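Notebook, wash corner
12 Nov 2024
Entry by me, with additions from Kwok-wai where noted

Picking up from the last page, where I wrote "towel lint sorted, see tomorrow" and then did not see to it tomorrow.

Status of the gray cloths. They still shed. Dagný put a load through last night on the long program with the Cuton liquid, and by this morning the white towel that went in with them had the complexion of an old sidewalk. Rewashed alone. It came back white enough that I'd dry my hands on it in front of a visitor. The house rule is therefore restored: gray with gray, white with white. We knew this. It is on page one of this notebook, in my handwriting, underlined twice.

Settings used, for the record:
Program: cottons, long
Spin: 800
Dose: one push of the Dosamach, no softener
Load: gray cloths only, 2365 g dry on the bench scale

The Dosamach pump is a good idea that has been installed upside down on its bracket. One push gives one dose if you push it slowly. If you push it the way a normal person pushes a pump, you get one dose plus a ribbon of Cuton down the wall. Dagný has asked Hviid for the proper bracket. Hviid say February. I have taped a note to the pump reading SLOWLY, which has so far been read by me.

Gasket. Please check it. All the way around, with a finger, in the fold. The drum looks empty long before it is. Things taken from the fold since the last entry: one sock (unclaimed), a care label, two small bits of white fabric that used to be the corner of something, and a hex key I had already accused Kwok-wai of losing. I have apologized. He has accepted in writing, see the margin.

The gray cloths are the worst for it because they come out in a wad. You pull on what seems to be one cloth and get a long rope of it, with the rest twisted up behind, and whatever small thing was hiding in there gets dragged into the rubber and stays. My method, such as it is:

Door fully open, swung all the way left.
Take hold of the nearest end and bring it over the lower lip of the gasket.
Stop there. Shake it loose a bit at the opening.
Then pull the rest.
Finger around the fold.
Leave the door open when you go.

Kwok-wai reaches in to the back of the drum and brings the whole lot out at once, which is quicker and gets most of it into the basket. The rest goes on the floor. He says the floor is clean. I washed that floor, and I would like it noted that I don't think so.

K-w adds: it was clean. I looked.

Basket position. We have now tried it in three places. Straight in front of the drum is the obvious one, and you kick it. To the right is no good because your arm is always crossing over. On the left, under the open door, it is out of the way of your feet and the cloth only has a short distance to travel. The drawback is that you forget the door is hanging over it, and come up from folding with the back of your head. Dagný has done this once and I have done it a number of times I'm keeping to myself. Left remains the best of the three. Stand up backward.

The white plastic basket stays. I know the Stedness hamper is nicer, with the canvas and the little wheels. It is also deep, so whatever goes in first is never seen again, and the wheels find the tile seams and follow them. The white one is shallow enough that you can see what's in it, and it has slots in the sides, so a towel that is a bit damp doesn't sit and sulk. A folded bath towel fills it nearly to the edges. That makes it a basket for exactly one kind of job, and this is the job.

Folding. Agreed with Dagný that the white towel gets folded flat and laid along the length of the basket, no rolling. Rolled looked smart for an afternoon. Then somebody needs to move it, it unrolls, and you have a towel with one end in the basket and the other end dusting.

Upper door: keep it shut while you're unloading the lower one. Two round doors open at different heights is more glass than I can keep track of.

Program comparison, while I'm at it. Dagný wanted to know if the short program would do for the grays. It is 89 minutes, and I question the word short. They came out smelling fine and shedding exactly as before, so the length of the wash has nothing to do with the lint. My money is on the cloth itself. The batch is Stedness 1422, the cheaper one, bought by me, in bulk, on a day when I was feeling clever. Kwok-wai suggests we keep washing until they run out of lint. At the present rate I think they run out of cloth first.

Still open:
Bracket from Hviid (Dagný)
Lint filter, clean it and write down that you did
Try three gray cloths per load, see if they still come out as a rope
Whose sock
Decide about the hamper. Currently it holds other hampers' lids and a coat.

Pictures:

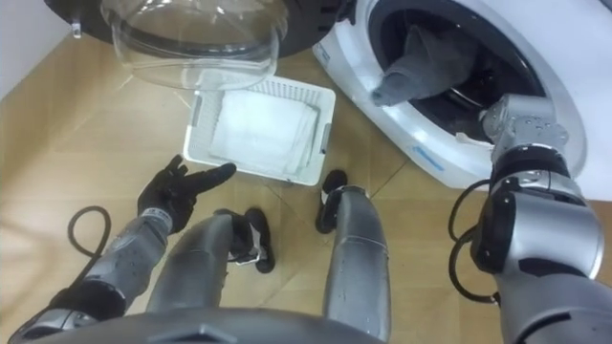
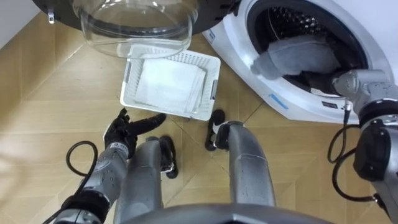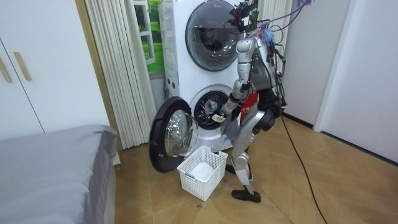

Lower drum, all three: door swung left, gray cloth at the opening. Folded white towel in the basket in the first two.

K-w adds: sock is mine. Where's the other one.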